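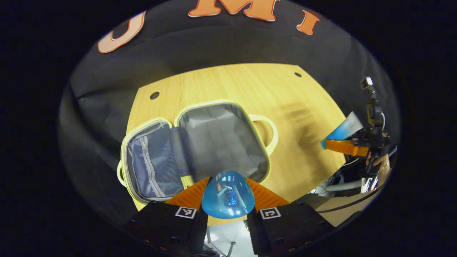
Case packing with two hand-held grippers, one of the tabletop tasks at the Khoury open day.

Call for participants: hand-held gripper demonstration, Saturday session

Steren is looking for people to take part in the public demonstration at its Khoury Street workshop on Sat 9 July. Participants pick up a pair of hand-held grippers and use them to do small everyday jobs on a table while visitors watch. The recordings go into the Jondelel project, which teaches robot arms to handle soft and awkward items such as zippered cases, pouches and cloth.

No experience with robots is needed. Most people who took part in our April session had never held a gripper before.

What you will do

You will get a short practice period with the grippers and then work through a set of table tasks. These include putting items into an open case, taking them out again, closing zippers, and moving small objects from one side of the table to the other. You work standing up. A staff member stays at the table and resets the items between tries.

Each participant is booked for 2 hours, including breaks. There is a morning group and an afternoon group. Please tell us which one you prefer, or say that either is fine.

Visitors will be walking through and may ask you questions. You are welcome to talk with them between tasks. During a task we ask you to keep your attention on the table.

Who can apply

You must be 18 or over and able to stand and use both hands for the length of a task. Left-handed people are especially welcome, as we have few recordings from them so far. Rings and watches can stay on. Long loose sleeves should be rolled up.

If you have a wrist, hand or shoulder injury, please wait for a later session.

Recording and consent

The cameras on the grippers record the table and whatever is close to it. Your hands will be in the recordings and your forearms may be too. We do not record sound. You will sign a consent form on arrival, and you can ask us to delete your recordings within 23 days of the session. Recordings are shared with Ratari, our partner on Jondelel, and with no one else.

Pay

Participants receive a flat payment at the end of their group, by bank transfer or gift card. Parking behind the building is free. Lunch is provided for both groups.

Getting there

The workshop is at 529 Khoury Street. Use the side entrance and sign in at the desk. The doorway and the demonstration room are on one level.

How to apply

Send an email to the Steren events desk with the subject line "Gripper demonstration." Include your name, your preferred group, whether you are left- or right-handed, and a phone number. We will reply to everyone who writes. If both groups fill up, we will keep your details for the next session only if you tell us we may.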